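Prorneo hand rental, my notes after the first weeks (thread)

We took the two-arm package with the five-finger hands, from September. I am not paid by them.

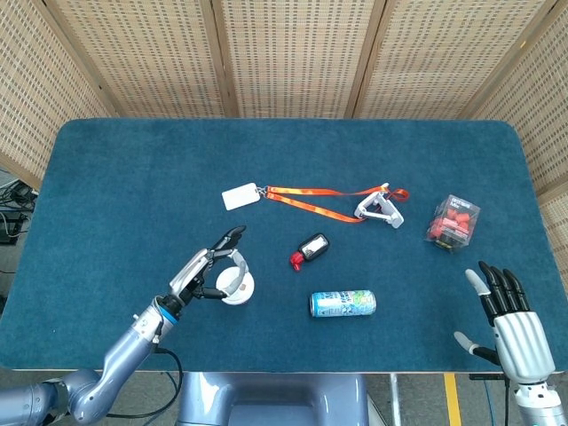

1/ The rental plan from Prorneo is simple to read, and I like this. You pay for 26 working days and the service visit is included. The hands come already calibrated. For grasp tests we use small things from the office - a roll of tape, a key fob, a drinks can on its side, a lanyard with a badge. The felt on the table is our own, it does not come with the package.

2/ Thin and soft objects are still the weak point. In our log we have 300 attempts, and 218 are marked good. Most of the bad ones are straps and cards. Round things are much better than I expected.

3/ Support: I wrote to them at 7 in the evening and the answer came the next morning, with a new settings file. Arnex, where we rented before, needed 96 hours for a similar question.

4/ What I do not like: the manual. The chapter about finger force has two different tables and they do not agree. I asked which one is correct and I still wait.

5/ Some of you asked about Baptista. Their gripper is cheaper, but it has only two fingers, so for us it is not a fair comparison.

6/ We will keep the package until the Flalley job is finished. After this I will write again about wear on the fingertips.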